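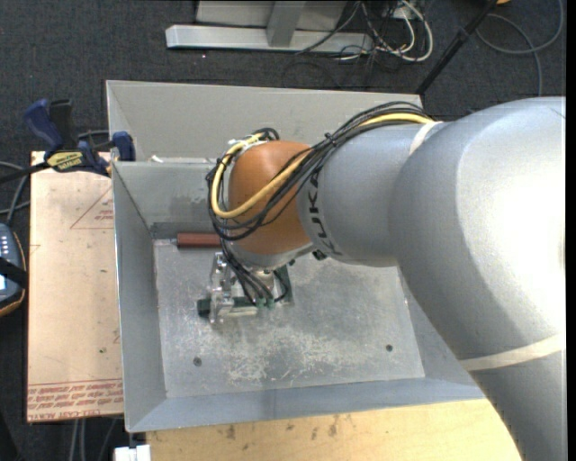
Picking cell, KUKA over the gray bin, gripper down near the floor.

7 May 2019

Tatley cell, bin picking for the returns bench. Picking up from the last entry, so the gripper notes there still stand except where I say otherwise.

Ran 400 pick attempts on mixed returns since the last entry. 343 came up and were released where they should be. Most of the misses are long round parts that end up against the rear edge of the bin. The fingers can't get behind them without the bracket coming too close to the back wall, so the planner throws the pick out and goes on to something else. At the end of a batch those are what's left in the bin, and a person reaches in and takes them.

Cylinder lying along the rear edge is the case I mean. Flat against the back, wrist near it, no room on the far side. Options:

Tilt the wrist more and come in from the front. Tried on the bench in simulation, gets close to the joint limit.
Shim under the rear of the bin so parts roll forward. Cheap. Changes the bin pose, so the calibration has to be done over.
Leave it, and let the operator clear the last few.

The people on the bench prefer the second one. I would have gone for the first. See below.

Cables. The bundle goes over the top of the forearm and around in front of the orange wrist cover, with the yellow one making a wide loop at the bottom. Looks like plenty of slack, but when axis 6 goes past its usual range the loop swings out on the left side. Added a soft limit in the Sturkia program. Want a proper dress pack before this goes on the floor. Cable tie above the forearm needs its tail trimmed, it will catch a sleeve sooner or later.

Bin holding. Still the bar clamp on the upper left edge. Fine for here, not fine for production. When the bin is swapped by hand the clamp has to come off and go back on, and it doesn't go back to the same place each time. Two locating pins and a toggle would do it. Drawing sent to Ghiță, no quote yet.

Bench side

Went over to returns and sat in on a shift, then had two of the sorters come over and run the cell from the pendant. What I wrote down:

The sorting now is pick, look, decide, place. They do the looking while the part is in the hand. Turning it over is how they find a crack or a stripped thread. With the arm doing the pick, the part arrives on a tray and they have to pick it up anyway to look at it. So we have taken out the bending and reaching into the bin, and left the handling. That is still worth something. The bin is low and the complaints are mostly backs and shoulders. But the time saved is a lot smaller than what is in the Zandix proposal, which counts the whole cycle as the robot's.

They don't like waiting on it. At current speed the arm is slower than a person for the top layer and steadier for the rest. One of them suggested letting the robot run through the break and build up a queue of full trays, so they are never standing there watching it. I think that's right and it changes the layout – we need tray storage on the outfeed, which nobody has drawn.

Clearing the bin at the end came up more than anything else. If someone has to stop the cell, go in, take out a handful of parts and restart, that is a worse job than the one they have now. Hence the shim. They would rather have a bin that empties than a robot that moves nicely. The restart also takes too many steps on the pendant at present. Should be one button after the gate closes.

Also asked: who gets called when it stops at night. I had no answer. Maintenance has not been trained on it and the plan says September. Raised this with the line lead. If the cell goes in before the training does, it'll be the sorters who get blamed for the downtime.

Headcount question came up too. Told them what I know, that the plan on paper keeps the same number on the bench and adds inspection. I don't decide it and said so.

To do
– Shim the rear, redo bin calibration, repeat the full run with the same parts
– Log misses by part type, the current log only says failed
– Cut restart to one button
– Rough layout with tray queue on the outfeed, show it to the bench before it goes to Zandix
– Redo the cycle time sheet with handling left in
– Program 37 is the good one. Do not run 36, the approach height is wrong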